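Edith Villca Takes the Slow Road Back to Her Second Album

By Lucero Usuga
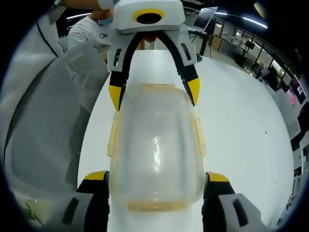

A clear plastic food container on a white tabletop.

When Edith Villca answers the door of the old dairy in Orkiscombe, she is already speaking about drums. The drums were recorded three times, she tells me, and the first time was the best, so now they have returned to the first time. She makes tea while she explains this, and forgets to give me mine.

Her second album is called Nirnetti and it comes out later this winter. The first one, Undora, was made in a bedroom with one microphone and it travelled much farther than she expected. It was played on community radio, then at festivals, and one song from it was used over the closing titles of a television drama. People who had never been to a folk concert learned the words. For a while she could not buy bread without hearing her own chorus.

"I was happy and I was also a little bit sick from it," she says. "You sing one song every night and after some months it belongs to the room. You are only the person who brings it."

She stopped touring after that and moved to the country with her partner and a piano that did not fit through the front door. It went in by the window. The piano is on almost every track of the new record, and you can hear that it is not perfectly in tune in the lower part. Villca likes this. Her producer, who goes by the single name Pruitt, did not like it in the beginning.

They worked together for 12 weeks. From 21 songs they kept nine, and the order was changed until the last afternoon. Pruitt wanted to open with the loud one, Salt Harbour, which has brass and a choir of neighbours. Villca wanted to open with almost nothing, and she won. The album starts with her breath, two piano notes and the sound of rain on an iron roof. It is a brave beginning, and I must say it took me several listens before I stopped waiting for something to happen.

After this it becomes warmer. Cousin's Wedding is the nearest thing to a pop song she has written, with a bass line that walks up and down like a person looking for their keys. Letter in June is sung half in Spanish, the language of her grandmother, and it was recorded late in the evening with the lights off. The title song is the longest. It has four verses and no chorus, and she refuses to explain what the word means.

I saw her play most of this material in the town hall on 2021-06-30, her first full concert since the move. There were 1,043 seats sold, in a hall that holds 1,309, and the audience was very quiet, as people are when they don't know the songs yet. She made a mistake in the second verse of Salt Harbour, laughed, and began again from the top. At the end she played one piece from Undora, but not the famous one. A man behind me called for it twice. She waved to him in a friendly way and went to the next number.

I ask her about this in the kitchen, and she thinks for some time.

"Maybe I will play it again next year," she says. "I am not angry with it. But the new ones are small still, and I would like them to have the evening."

Then she notices that I have no tea, and puts the kettle on again.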